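About Plodesby

Who we are

Plodesby is a small nonprofit newsroom and archive. We report on housing, land and eviction in towns where more than one community lives side by side, and where one of them keeps getting moved out. Started in a borrowed office over a print shop. Still small. Still independent.

What we cover

Demolition orders. Rent hikes nobody on the street was warned of. Zoning maps redrawn over the summer when people are away. Old family deeds that a court says don't count any more. The daily stuff, mostly, the kind that gets one paragraph in the national papers and then drops out.

We don't do breaking news. Other people are faster. We go back after the cameras leave, sit in the hearing, read the file, and write up what the file says. If a city office disputes our reading we print their answer in full, at the same length, on the same page.

Our projects

Sistari is the archive. 1,852 documents so far: leases, court letters, tax receipts, hand drawn plans, a lot of letters from tenants to landlords and a few back. Free to search. Families keep the originals, we keep the scans. If you want your papers taken down, write to us and they come down, you don't have to say why.

Tambunan is the reporting desk. It has published 296 long reports, most of them on single streets or single buildings. Reports get updated when a case moves, so check the date line at the bottom before you quote one. Older reports have some dead links, we are working thru them.

Funik is the oral history project. 199 recorded interviews, older residents mainly, talking about the neighborhoods they grew up in and who lived next door. Recordings are in the speaker's own language with an English transcript. Transcripts for the newest batch are late. Sorry. August, we hope.

How we work

Every report has 2 editors on it and neither one can be the reporter. We name sources when they agree to it. When they don't, usually because a case is still open, we say so in the text. We don't pay for interviews. We don't use material from closed court sessions unless the court has released it.

Words matter in this field and people write to us about them every week. Our style guide is on the Resources page. Short version: we call people what they call themselves, we call a town by the name in use there and give the other name once, and we don't say "clashes" when one side had a bulldozer.

Corrections go at the top of the article, dated. Send them to the corrections desk, please not to the general inbox, it gets burried there.

Money

Reader donations and small grants. No money from governments, political parties or property developers, in any country. Any grant big enough to matter is listed on the Funding page along with what it was for. Funders don't see reports before you do.

Get involved

Have papers in a drawer? Sistari would like to see them. Phone photos are fine to start with, flat surface, daylight, one page per photo. Please don't mail originals.

Translators always needed, Arabic and Hebrew most of all. Some legal background helps but isn't required.

Teachers can use any of our maps and transcripts in class without asking. Newspapers and publishers, please ask.

Office is open mornings, ring the lower bell. Mail gets answered, slowly.

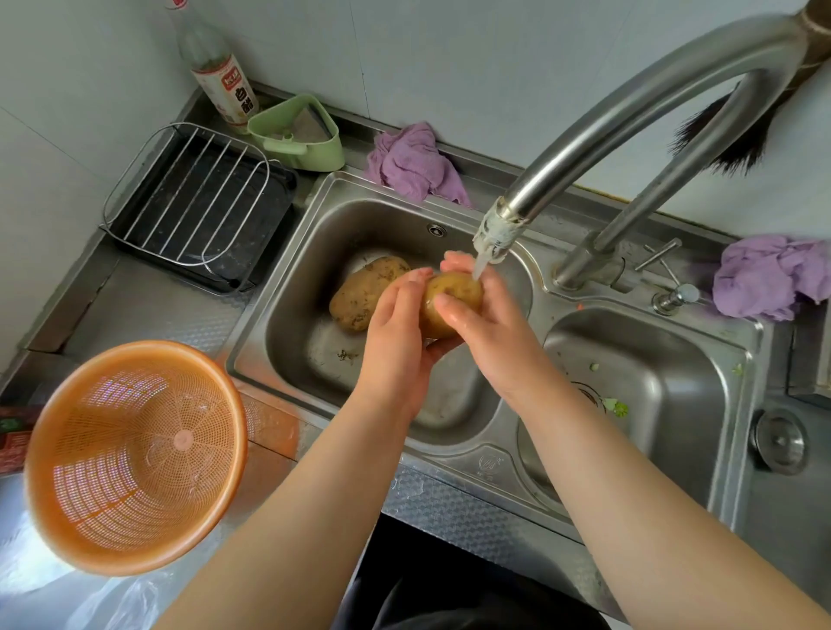

Washing potatoes at the sink.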